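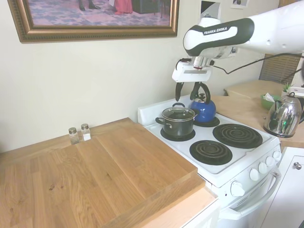 Ya-wen Cheung replied to my last post asking why we throw away so many successful demos, and whether a success is a success as far as the policy is concerned. Long answer, so it gets its own thread.

Last updated: 5 Apr 2024
4 min read

1/ Short version: we grade on how the episode got there as well as where it ended. A lift that comes after three stabs at the handle teaches three stabs at the handle. The model has no idea the first two were mistakes.

2/ Setup for those joining now. Franka arm, parallel gripper with curved fingers, kitchen with a coil stove. Task family is "move the cookware": kettle by the knob on its lid, pot by its side handle, lid off, lid on. Teleoperated, one operator per session.

3/ Target is 300 accepted episodes per task. Accepted, so the raw count runs higher. For the kettle task we logged 300 accepted out of 373 recorded. The other 73 are kept in a separate folder called Urer, with a reason code on each.

4/ Reason codes, in order of how often I type them:
- regrasp before lift
- pause over two seconds mid-approach
- contact with a neighboring object
- operator changed plan
- start pose out of tolerance

5/ The pause one gets the most complaints. Operators stop to think with the fingers already over the knob. The recording then has a long run of near-zero actions at exactly the state where we want a decisive close. Train on enough of those and the arm hovers.

6/ You can trim idle steps in post. We do, for pauses at the start and end. Mid-episode trimming leaves a jump in gripper velocity that our action chunks pick up, so those go to Urer instead.

7/ Knobs are worse than handles. A loop-shaped knob has one good closing direction and several that look good from a side camera. We ask operators to settle wrist yaw while still well above the lid, then come straight down. Yaw corrections near contact were the main source of regrasps.

8/ Variation: 24 start layouts per task, drawn from a list before the session. Operator does not choose. When they chose, everything drifted toward the front left burner within an hour. Comfortable reach is a strong prior.

9/ Layout changes cover which burner, handle direction, and what sits on the counter. We leave the wall decor and the stuff by the window alone for now. Background changes are a separate batch, named Cuvedel, scheduled for later in April.

10/ Oluwatosin Lawal asked if the rejected set is ever used. Yes, two ways. Regrasps get relabeled as recovery data, starting from the failed contact. The rest train the episode filter (Ledov), which currently agrees with my own grading often enough to sort the queue but I still watch every one.

11/ Open problem: grading is mostly me. I get stricter after lunch - checked this by regrading a shuffled batch. Second grader starts next week, same codes, no discussion until both sheets are in.

12/ Code list and layout sheet go up with the next data note. Corrections to the usual address.

Contact | © 2024 Leung Manipulation Notes | Back to top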